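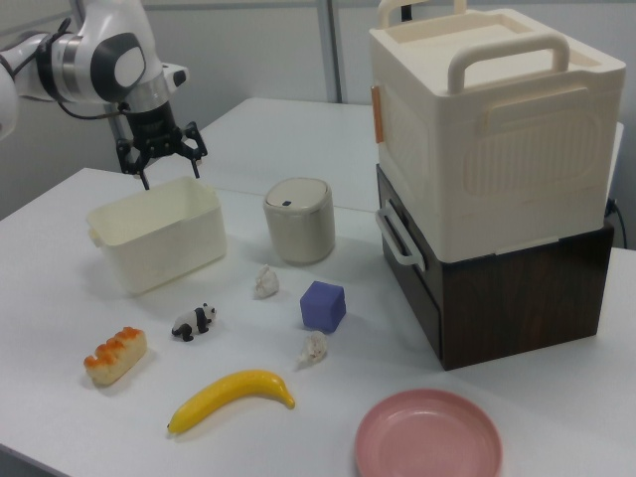 Stacked bin storage and static load on a shelf, is the manufacturer's rating per shelf or per bay? I am fitting out a narrow storeroom off the garage with Rultton boltless shelving, the 1000 mm wide version, and the goods will all be in open-topped plastic bins. The bins are the plain cream rectangular kind, slightly tapered, with a small handle at the end. The label on the upright gives 80 kg and does not say whether that is for one shelf or for the lot. The leaflet gives the same figure, again without a unit of reference. Contents will be mixed: fasteners, plumbing fittings, jars of paint, offcuts of aluminium. The heaviest bin so far weighs 10 kg on the bathroom scale.

Community Help > Home and Workshop > Storage > Shelving loads

Asked by tarn_west in May

Further details. Ceiling height is 2578 mm and the uprights can be cut to suit. The floor is a concrete slab with a slight fall toward the door. The wall behind is plasterboard on timber studs. I would like five levels and would prefer to leave the wall alone if the units are stable without it. Shelf panels are particleboard, supplied with the kit.

Two questions, then:

1. Is 80 kg per shelf or per bay?
2. Does it matter where the bins sit on the shelf?

3 answers

Kauko Pelkonen
Accepted answer

Per shelf, almost certainly, but confirm with the seller before you load it. Light domestic boltless shelving is normally rated per level with the load uniformly distributed, and the bay limit is a separate figure that depends on the spacing of the beams. If only one number is printed, ask for the bay figure in writing. Until you have it, treat 80 kg as the total for the bay. That gives you eight bins at your heaviest weight, less the weight of the panels if the seller's figure includes them.

On the second question, yes. Uniformly distributed means spread over the whole panel. A single heavy bin at mid-span produces roughly twice the bending moment of the same weight spread evenly across the beam, and particleboard also creeps under sustained load. A panel that looks flat in the first week can have a visible sag after a year. Put the heavy bins near the ends, over or close to the uprights, and the light ones in the middle. If you must have weight in the centre, add a cross brace under the panel, front to back.

Tapered bins have a smaller footprint at the base than at the rim, so measure the base when working out contact area and the rim when working out how many fit across. People get this backwards and end up one bin short on every level.

Stability: with uprights near your ceiling height and a shallow shelf, fix to the studs. One bracket per upright at the second-highest level is adequate for the weights you mention. Do not rely on plasterboard anchors. Pack the feet on the low side with steel or hard plastic shims until the uprights are plumb in both directions. Timber packers absorb moisture from a slab and compress.

Comment from tarn_west: Seller has replied. Per shelf, evenly loaded, beam spacing not more than 600. No bay figure given. I have asked again.

Comment from Kauko Pelkonen: Keep the email. Put the lowest level as close to the floor as you can and the jars of paint on it.

gullyline

I have had Lindqvist shelves for years with much more than that on them and they are fine. The numbers are always conservative. Just don't climb on it.

Comment from Kauko Pelkonen: A different product with a different beam section. It tells us nothing about this one.

m_orrin

Check the clips as well as the panels. On mine (Pimia, similar design) the beam tabs were not fully seated in the slots on one side and the shelf dropped at that corner when I slid a bin out. Use a rubber mallet and look at every tab from the side. I would also leave enough clearance above the rim to lift a bin over whatever is in front of it. 80 mm works for me.

We use cookies to remember your sign-in and display settings. Accept | Manage

Contact | Guidelines | © Sakine Community Help | Back to top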